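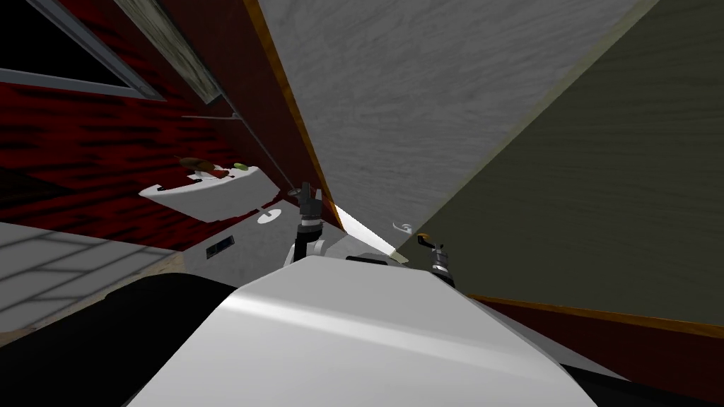
Simulated household interior, two grippers.

Plolel Chores: data card
Print | E-mail this page

Plolel holds 3,688 simulated episodes of household chores.
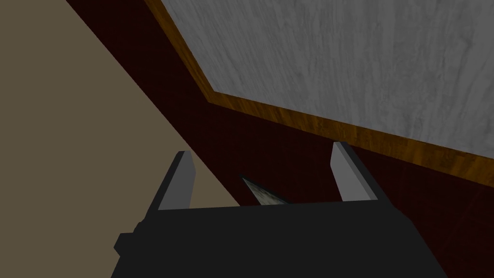
Grasping small items remains the weakest skill, and no policy tested to date is ready for unsupervised home use.

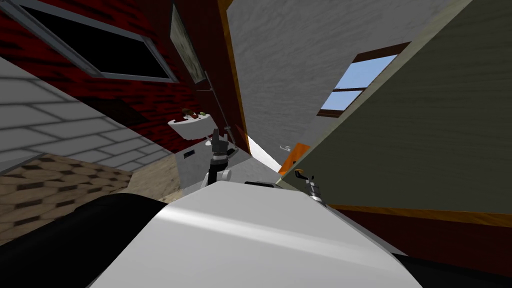
Marama Rewi replied that tidying should be scored separately from cleaning. The January release will do so.
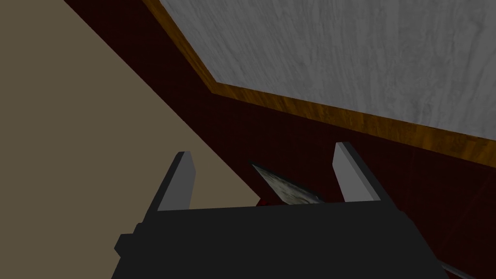 By the Skiltville Data Office, 2019-09-26

Licence enquiries go to Figueroa.

13 shares | 2 comments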